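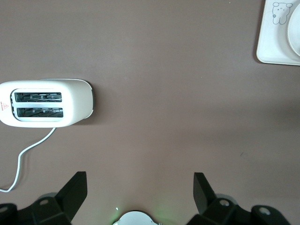
Page last modified: Jul 2, 2023

Harkport Institute of Technology
School of Building and Environment
BE 1683 Energy in the Home
Handout 7: How heat moves, and how it is paid for
Unit coordinator: Sumeya Berhe

Purpose of this handout

This handout accompanies the lecture in the Calard Theatre and should be read before the tutorial. It covers the three modes of heat transfer, the distinction between power and energy, and the application of both to ordinary dwellings. Students who have completed a first-year physics unit will find the opening sections familiar but are still expected to know the terminology as it is used in the building trades, where it differs in places from the terminology of the physics laboratory.

Required reading is the Hagedorn reader, chapters on the building envelope and on space heating. The chapter on mechanical cooling is deferred until October and will not be examined in the mid-unit test.

1. Heat and temperature

Temperature is a property of a body at a given moment. Heat is energy in transit between bodies at different temperatures. A bath of lukewarm water holds a great deal more thermal energy than a cup of tea, although the tea is hotter. In written work, students should avoid the phrase "the wall contains heat" and write instead that the wall stores thermal energy.

Heat flows of its own accord from the warmer body to the cooler one. In a dwelling in winter this means outward through the envelope, and in summer inward through the same surfaces. Insulation slows the flow in both directions. It does not produce warmth, and a well-insulated house with no source of heat will in time approach the average outdoor temperature, modified by sunlight and by the activities of its occupants.

2. Conduction

Conduction is the transfer of energy through a material without bulk movement of the material itself. The rate of flow through a flat element such as a wall depends on its area, the temperature difference across it, its thickness and the conductivity of the material.

For building elements it is usual to work with thermal resistance, written R and expressed in square metre kelvins per watt. The steady rate of heat flow is then

Q = A × ΔT / R

where Q is in watts, A is in square metres and ΔT is in kelvins. Resistances of layers in series are added. Layers side by side, such as studs and the insulation between them, must be treated as parallel paths, and the lower resistance of the framing reduces the performance of the whole wall. This effect is known as thermal bridging. It is most serious in steel-framed construction and wherever a concrete slab continues outward to form a balcony.

Worked example. A ceiling has an area of 80 square metres and a total resistance of 2.0. The room below is at 20 degrees and the roof space is at 0 degrees. The heat flow is 80 × 20 / 2.0, giving 800 watts. Doubling the resistance halves the flow to 400 watts. Doubling it again saves only a further 200 watts. Students should be able to explain in words why each additional layer of insulation yields a smaller saving than the last.

3. Convection and air leakage

Convection is transfer by the movement of a fluid. Within a room, air warmed by a heater rises, travels across the ceiling, cools at the windows and returns along the floor. The occupant seated beside an uncovered window feels this descending air as a draught even where the window is perfectly sealed. Close-fitting curtains with a pelmet interrupt the circulation. Curtains that stop short of the floor and stand away from the wall at the top may do very little.

Air leakage is treated separately. It is the uncontrolled exchange of indoor and outdoor air through gaps in the envelope, driven by wind and by the difference in density between warm and cool air. Common paths include the junction of skirting board and floor, unsealed downlights, exhaust fans without dampers, disused chimneys and the perimeter of the manhole cover. Leakage should not be confused with ventilation, meaning the deliberate supply of outdoor air for health and moisture control. A dwelling that has been sealed must still be ventilated, and no fixed ventilation serving a gas appliance may be blocked under any circumstances.

4. Radiation

All surfaces emit thermal radiation. The net exchange between two surfaces depends on their temperatures, their emissivities and the extent to which they face one another. Because emission rises with the fourth power of absolute temperature, a small element at a very high temperature can deliver a substantial share of its output as radiation. The glowing wires of a bar heater or a toaster work principally in this way. A hydronic panel, at a much lower surface temperature and with a far greater area, delivers a mixture of radiation and convection.

Radiation also governs comfort. The body exchanges energy with the walls, floor and windows as well as with the air, and a room with warm air and cold walls will feel cooler than the thermometer suggests. The average effect of the surrounding surfaces is called the mean radiant temperature. In a poorly insulated masonry house it may lag behind the air temperature for many hours after the heating is switched on.

5. Power and energy

Power is the rate at which energy is used and is measured in watts. Energy is power multiplied by time and is billed in kilowatt hours. Errors in student work arise most often from confusing the two.

Worked example. An electric heater rated at 1100 watts runs continuously for five hours. The energy used is 1.1 × 5, giving 5.5 kilowatt hours. At a tariff of 30 cents per kilowatt hour the cost is $1.65. If a thermostat cycles the heater off for half of that period, the energy and the cost are halved, while the rated power remains unchanged.

The rating plate states maximum input under specified conditions. It cannot by itself tell the reader what an appliance costs to run. A kettle has a high rating and a short period of use. A refrigerator has a low rating and is connected at all hours. In an audit, duration of use must be recorded alongside rating, and the source of each figure noted: plate, meter or estimate.

Within the building, nearly all of the electricity supplied to appliances ends as heat indoors. Exceptions include water heated and then drained away, light that passes out through windows, and air discharged by a range hood. These internal gains reduce the heating load in winter and add to the cooling load in summer.

6. Heat pumps

A resistive heater delivers, at most, one unit of heat for each unit of electricity. A heat pump moves energy from outdoor air, ground or water to the interior and can deliver several units for each unit consumed. The ratio is termed the coefficient of performance. It falls as the difference between the indoor and outdoor temperatures increases, and it is further reduced when the outdoor coil must be defrosted. Comparisons between products are meaningful only where the test conditions are the same.

7. Terms to be known for the test

Conductivity: the property of a material that describes how readily it conducts heat.
Emissivity: the ratio of the radiation emitted by a surface to that of an ideal emitter at the same temperature.
Envelope: the set of building elements separating conditioned space from the outdoors.
Internal gain: heat released indoors by people, lighting and appliances.
Thermal bridge: a path of comparatively low resistance through an insulated element.
Thermal mass: the capacity of a building's materials to store thermal energy.

8. Tutorial preparation

Students are to bring a sketch plan of a dwelling known to them, with external walls, windows and orientation shown. A scale drawing is not required, but principal dimensions should be marked in metres. Using the resistances tabulated in the Hagedorn reader, calculate the conductive loss through one external wall, including its windows, at an indoor temperature of 20 degrees and an outdoor temperature of 5 degrees. Show all working and state every assumption.

Tutorials are held in the Uvine Building. Students enrolled by distance should submit their calculations through the unit page before the online session opens. Requests for extensions must be made in writing to the unit coordinator.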